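Canvas Bags: Wash Them, Fold Them, Use Them!

I love a good canvas bag, and I must own 12 of them by now. They haul potatoes, library books, wet swimsuits, you name it – and then they get shoved in the hall closet still full of crumbs and onion skins. Mine had a deep clean in January and it made such a difference!

Turn each bag inside out and shake it hard over the trash can. Run a dry toothbrush along the bottom seam, where the flour and grit like to hide.

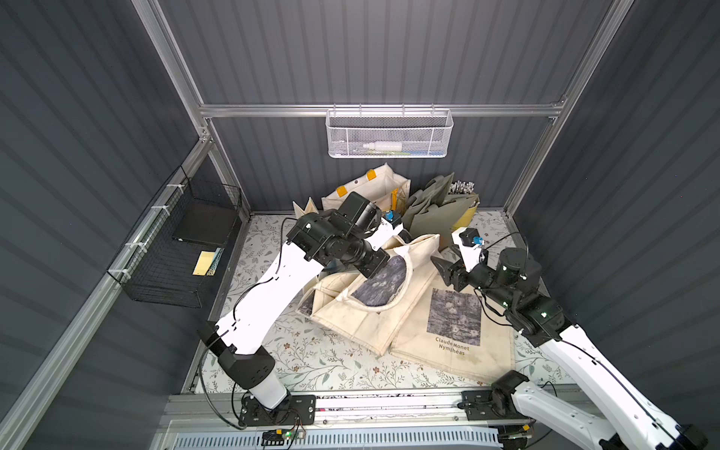
Wash in cold water with a little mild soap, and keep the dark ones away from the natural ones. Grease spots get a dab of dish soap first (leave it on while you have your coffee). Skip the dryer! Canvas shrinks, and the handles come out all twisted. Pull the bags into shape while they're damp and hang them by the bottom edge.

For storage, fold in thirds, roll toward the handles, and stand the rolls up in a shoebox – so easy to grab on your way out the door.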